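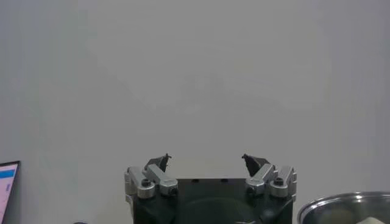
Pale gray wall, with the gripper in the foreground

Moving a work number to a new phone when the old one will be turned in

Cuswood Community Help > Mobile Phones > Changing Devices
Posted July 27, 2023

Posted by: Office_Desk_Ulomport

Our office in Ulomport supplies mobile phones to 11 members of staff. The phones are on a Bakke business plan, and the present handsets are to be returned at the end of the lease. The replacements are Tamine handsets, which have no card tray and accept only an embedded SIM. The present handsets use the ordinary plastic card.

I am responsible for arranging the change and would be grateful for guidance on the following matters. First, must each number be moved separately, or may the account holder request the change for all lines at once? Second, several employees receive sign-in codes for the payroll and banking systems by text message, and we cannot allow these to be interrupted during working hours. Third, one employee has 1,250 saved text messages concerning a property matter, and our records policy requires that these be kept. Are messages carried over with the number, or are they stored on the handset itself?

The lease company has stated that the old phones must be erased before they are sent back. We have 30 days from the delivery of the new ones.

Posted by: Lineside

The number and the messages are separate matters. A change of SIM moves the number only. Text messages are held in the memory of the phone and must be copied by another method before the handset is erased. Contacts may be in the phone, on the card, or in an online account, and it is advisable to check all three.

With regard to the first point, business plans normally permit the account holder to request new embedded SIMs for every line in one order. Each line will nevertheless be activated individually on its own handset. The carrier will require the long identification number of each new device, usually labeled EID, which appears in the settings menu under the information page and is often printed on the box. I recommend preparing a simple sheet with four columns: employee, telephone number, old device, and EID of the new device. Errors in this sheet are the most common cause of a number arriving on the wrong phone.

The recommended sequence for each employee is as follows.

Make a full backup of the old phone while it is still in service.
Connect the new phone to wireless internet and complete the initial setup.
Copy the messages, contacts and photographs across.
Sign in to the payroll and banking systems and, where the system permits, register the new phone or an authenticator application as a second method.
Activate the embedded SIM on the new phone.
Place a test call in each direction and send a test text message in each direction.
Leave the old phone untouched for several days before erasing it.

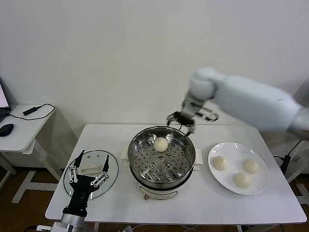

Steamed bun in a stainless steel steamer basket

Activation may be completed within minutes, but a delay of some hours is possible, and during that time the employee may be unable to receive codes. Please schedule the payroll staff for an evening, and do not activate all lines on the same occasion. One line should be completed and tested before the remainder are begun.

Concerning the property messages, a transfer to the new phone should not be regarded as a record. The messages should be exported to a document that shows the date, time and telephone number of each, and a copy should be held on the office file system. Please open the exported file and compare the number of entries with the phone before the phone is erased. Attached pictures are sometimes omitted from exports and may need to be saved separately.

Posted by: marlow_rd

We did this last November with the same carrier. The bulk order was fine. Voicemail greetings did not transfer and had to be recorded again, so please inform your staff. Saved voicemails were lost as well.

Also remove the screen lock account from the old phones before sending them back. Our leasing company charged us $100 for each one that was still locked to an employee's account. Erasing the phone from the recovery menu does not remove that lock. It must be done from the settings while signed in.

Posted by: Office_Desk_Ulomport

Thank you both. The sheet has been prepared and two of the EID numbers on the boxes did not match the settings page, so these will be referred to the supplier before any order is placed. I will begin with my own line.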